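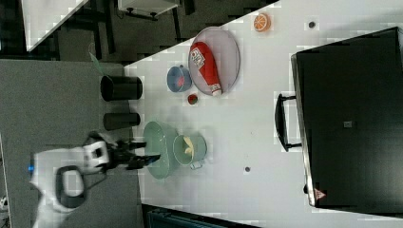 How should play food and play dishes be stored so the small pieces stop disappearing?

Sort by size first and by type second. Small pieces go into the small dishes, the small dishes go onto the large ones, and the whole stack goes into one shallow lidded bin.

Filed under: Playroom / Kitchen Toys / Storage

Most play kitchens are put away the way they were bought, one bag per set. This works until two sets are mixed, usually within a week. Sorting by size takes less time and survives mixing.

Start with a clear, light-colored surface. Put everything out in one layer before any of it goes in a bin. Dark pieces show up well on white, and a missing bowl is noticed sooner. Set large items such as a toy microwave to one side; they stay on the shelf and don't belong in the bin.
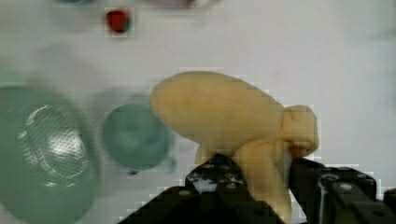
Soft pieces are kept apart from hard plastic. Fabric and foam pick up color and grit from whatever they are pressed against, and creases set if the piece is folded under a plate for a month. Use a mesh bag, closed but not packed tight. Surface-wash with a damp cloth and a drop of dish soap, then air-dry fully. Check the label before machine washing. Ritva Sjöberg, who maintains the loan sets at the Arnis toy library, replaces the mesh bags every August and discards any soft piece with an open seam.

Hard plastic can be washed in a basin of warm water. Work in this order:

1. Plates and bowls. Wipe the rim and the underside, where residue collects.

2. Colanders. Run water through from the back and clear the holes with a soft bottle brush. A toothpick scratches the plastic.

3. Fruit and vegetables. Keep hollow pieces out of the basin and wipe them instead. Water that enters through a seam does not drain.

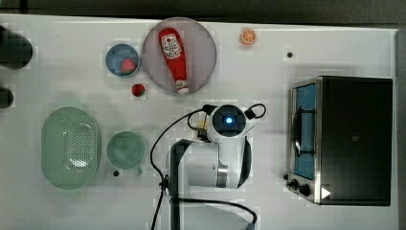
Ketchup bottle on the large plate, strawberry in the blue bowl.

4. Bottles with printed labels. Wipe around the label, never across its edge. If a corner has lifted, press it down dry and leave it overnight.

5. Towel-dry, then leave everything out on a rack until no moisture is left inside rims and handles.

For the bin, we use the Algate shallow box, 80 mm deep inside. A deeper box invites digging, and digging is how small fruit ends up under the sofa. Load in layers: large plates flat on the bottom, colander next, bowls inside the colander, small fruit inside the bowls. Bottles lie along the side. Cups with handles go in last, handles turned inward.
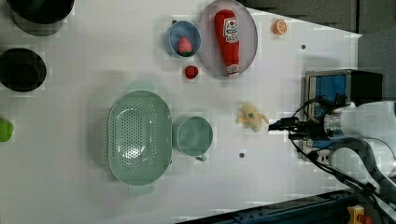 6. Label the short end of the bin, which faces out on the shelf. A plain word is enough for adults; add a drawing for children who don't read yet.

Last updated: August
Comments (80) | Shares: 496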